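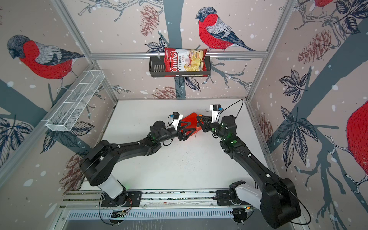

Heft 9, Seite 11

Magazin > Wohnen > Handwerk

Vögel an der Wand

Gemusterte Tapeten werden wieder geklebt, und kaum ein Motiv hält sich so lange wie Vogel und Zweig. Ein Besuch in einer Werkstatt, die noch mit Holzmodeln druckt.

Die Druckerei Le Goff liegt am Ende einer Stichstraße in Vunine, hinter einem Holzlager. Vorn wird zugeschnitten und verpackt, hinten wird gedruckt. Dort hängen die Papierbahnen in langen Schlaufen von der Decke, und wer zum Drucktisch will, muss sich bücken. Es riecht nach Leim und Kreide.

Fabrice Chevalier hat die Werkstatt vor elf Jahren übernommen. Gelernt hat er Schriftsetzer, später arbeitete er in einer Siebdruckerei. Mit Tapeten hatte er nichts zu tun, bis er beim Umbau seiner Wohnung unter mehreren Schichten Raufaser auf ein Stück Blumenpapier stieß. Er löste es mit Wasserdampf ab und suchte den Hersteller. Die Firma gab es noch, sie stand kurz vor der Schließung.

»Ich wollte eigentlich nur nachfragen, wie alt das Muster ist«, erzählt Chevalier. Das wusste dort keiner genau. Man führte ihn aber in den Keller, wo die Druckstöcke lagen, in Zeitungspapier gewickelt und teilweise vom Wurm befallen. Er hat sie später alle gereinigt und erfasst. Es sind 248.

Ein Druckstock, auch Model genannt, trägt jeweils eine Farbe. Für einen schlichten Fries reichen zwei. Das Muster Brimbridge, ein Ast mit Finken und Beeren, braucht neun: zwei Brauntöne für das Holz, drei Grüntöne, Rot für die Beeren und drei weitere Farben für das Gefieder. Jede Farbe muss trocken sein, bevor die nächste aufgesetzt wird. Kleine Metallstifte an den Ecken der Model zeigen, wo angelegt wird. Sitzt ein Stift falsch, verrutscht der Schnabel.

Vogelmotive auf Wandpapier sind in Europa seit dem 18. Jahrhundert verbreitet. Damals kamen mit den Handelsschiffen handbemalte Bahnen aus China, die sich vor allem der Adel leistete. Sie zeigten Fasane, Kraniche und kleine Singvögel zwischen blühenden Zweigen, und kein Abschnitt glich dem anderen. Hiesige Werkstätten ahmten das mit ihren Mitteln nach. Aus dem durchlaufenden Bild wurde ein Rapport, also ein Ausschnitt, der sich in festem Abstand wiederholt.

An dieser Wiederholung hängt bis heute viel. Ein kurzer Rapport macht wenig Verschnitt und lässt sich leicht kleben, wirkt auf großen Flächen aber schnell unruhig. Bei einem langen Rapport verteilt sich das Motiv besser, dafür bleibt von jeder Rolle ein Stück übrig. Beim versetzten Ansatz rückt die zweite Bahn um die halbe Rapporthöhe nach unten. Maler fragen deshalb zuerst nach dem Etikett und erst danach nach der Farbe.

Mit dem Maschinendruck wurde Tapete im 19. Jahrhundert zur Massenware. Die Walzen druckten mehrere Farben in einem Durchgang, der Preis fiel, und Muster gab es bald auch in Mietwohnungen. Viele dieser Papiere sind verloren, weil beim Renovieren gern drübergeklebt und irgendwann alles zusammen heruntergerissen wurde. Erhalten haben sich Reste hinter Einbauschränken, unter Türbekleidungen oder in Abstellkammern.

Solche Reste bekommt Chevalier regelmäßig zugeschickt. Oft sind es handtellergroße Stücke, manchmal steckt nur ein Foto im Umschlag. Aus einem Haus in der Bretagne kam ein Streifen mit einem halben Vogel, an dem er fast einen Winter gezeichnet hat. Den Kopf musste er ergänzen. Er hat ihn etwas schlichter angelegt als den Rest, damit man später erkennt, welcher Teil neu ist. Die Besitzer waren damit zuerst nicht einverstanden. Inzwischen läuft das Muster unter dem Namen Gimbridge im regulären Programm und verkauft sich besser als alle anderen.

Gedruckt wird es auf Papier und auf Vlies. Vlies hat den Vorteil, dass der Kleister direkt auf die Wand kommt und die Bahn beim Kleben kaum arbeitet. Man stellt sie an, streicht sie aus und schneidet oben und unten ab. Papier muss eingekleistert werden und weichen, es dehnt sich dabei und zieht sich beim Trocknen wieder zusammen. Wer zu früh klebt, bekommt Blasen. Chevalier druckt trotzdem lieber auf Papier. Die Leimfarbe steht darauf matter, und gegen das Licht sieht man den leichten Auftrag am Rand jeder Form.

Empfindlich ist beides. Leimfarbe verträgt kein feuchtes Tuch, neben dem Herd oder am Waschbecken hat sie nichts verloren. Für Flure bietet die Werkstatt eine Ausführung mit Schutzanstrich an, die etwas speckig glänzt. Direkte Sonne bleicht vor allem die Rottöne. In einem Musterzimmer in Vunine sind die Beeren an der Fensterseite nach einigen Jahren rosa geworden, an der Rückwand sind sie noch dunkel.

Bestellt wird überwiegend für einzelne Wände, für Nischen und kleine Räume. Ganze Salons sind selten. Gästetoiletten kommen häufig vor, auch Alkoven und die Innenseiten von Schränken. Im September ist am meisten zu tun, dann wollen die Leute vor dem Winter fertig werden. Die Lieferzeit liegt in dieser Phase bei elf Wochen, im Frühjahr geht es schneller.

Für ein neues Muster lässt Chevalier gerade Model aus Birnbaum schneiden. Geplant sind Stare auf einem kahlen Ast, nur in Grau und Schwarz. Der erste Probedruck hängt neben der Tür und gefällt ihm noch nicht. Die Vögel sitzen ihm zu gleichmäßig. Er will einen davon um eine Handbreit nach links setzen, und dafür muss der Ast neu gezeichnet werden.

Mehr aus diesem Heft
Kleister anrühren ohne Klumpen
Was Rapport und Ansatz auf dem Etikett bedeuten
Kalkfarbe im Altbau
Alte Türen richtig ablaugen

Kontakt | Impressum | Alle Rechte vorbehalten | Nach oben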